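[relow-hops] Re: Twine, slack, and how many bines to keep
From: Cletus Yazzie
Date: 7 May 2018

On the list, Marge wrote:

> Second-year grower here, with six crowns against the south side of the
> garage. Last summer I trained everything that came up and ended up with
> a green mattress and hardly any cones. This year I want to do it right.
> How many shoots do you keep per string? Do you cut the first ones or let
> them go? Also my drip line pulled off the barb twice in July and I lost
> a day of water each time before I noticed. Is there a trick to that or
> do I just need better clamps?

Marge, welcome to the best month of the year! I was out there before coffee this morning and the Posent rows had put on a hand's width since last night, I swear you can hear them. A green mattress is a very normal second-year result. Mine was so thick a pair of finches raised a family in it and I had to harvest around them.

Shoots first. I cut the early ones, all of them, right to the ground. They come up hollow and purplish and in a terrible hurry, and they snap if you look at them wrong. The second flush is slower and much tougher and has shorter gaps between the side arms, and the side arms are where your cones are going to be. Some people on this list will tell you to keep the first flush if your season is short, and up on the north slope they may well be right. We get 141 days between frosts at my place in a decent year, so I can afford to wait. Don't throw away the cuttings, by the way. Butter, salt, very hot pan, two minutes. My kids fight over them.

From the second flush I keep three shoots per string, two strings per crown, in a V. I leave a couple of spares lying on the ground until the trained ones are up past my knee, then those go too. Always clockwise when you wrap! If you wrap one the other way it'll unwind itself by lunchtime and lie there sulking.

For string I've gone back to coir. I tried the Plarnov poly twine for a season and it's strong as anything, but the bines slid down it after the first big wind, and then at harvest I had to pick it out of the compost by hand, every last piece. Coir has those little hairs and the plant just grabs on. I went through almost 2,000 feet of it last year, which sounds crazy until you've strung a tall trellis yourself, and it all went straight on the heap with the bines still on it.
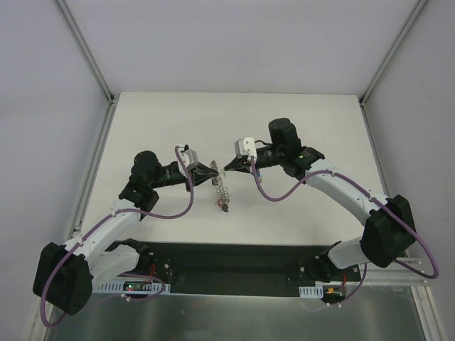 Your drip line is a slack problem, and I bet the clamps you have are fine. Tubing shrinks on a cold night and stretches out again in the afternoon, and if you cut it to the exact distance between the header and the crown, the barb takes all of that pull. Then somebody catches it with a rake and off it comes. What you want is spare length sitting where it can move. Look at the purple cable on the left arm, how it loops down along the white link and around the black base and then dangles. Do the same with your quarter-inch line: bring it off the header, let it sag in a lazy loop next to the post, take it loosely around the bottom of the post, then out to the plant. Stake it close to the emitter so the plant end stays put. Don't zip-tie the loop tight to the post or you're back where you started. I redid all my lines that way in January a couple of years back, lying on frozen mud like a fool, and I haven't had one pop off.

One more thing on water. Young bines want it often, but the crown itself hates sitting in a puddle, so I keep the emitter a good forearm away from it. Wojcik Farm puts theirs even farther out and their plants are gorgeous, so there's room to play. Push a finger in before you turn anything on. If the soil sticks to you past the second knuckle, go do something else that day.

And strip the lower leaves once the bines reach the top wire! I do the bottom 3 feet or so. It looks brutal for a week and then the air gets moving through there and the mildew has a much harder time of it. I skipped it one wet summer and lost a whole row of cones to gray fuzz, still makes me mad.

I have 7 Posent rhizomes left in damp sawdust in the cellar, all with good fat buds on them, free to anyone who'll pick them up in Relow. They need to go in the ground soon. Marge, if you want a couple for the end of the garage, say so on the list or just write me directly and I'll hold them back. Bring a bucket, they're muddy.

Does anyone have a spare wire tensioner I could borrow until the end of the month? Mine stripped its thread yesterday with two spans still to go.

Cletus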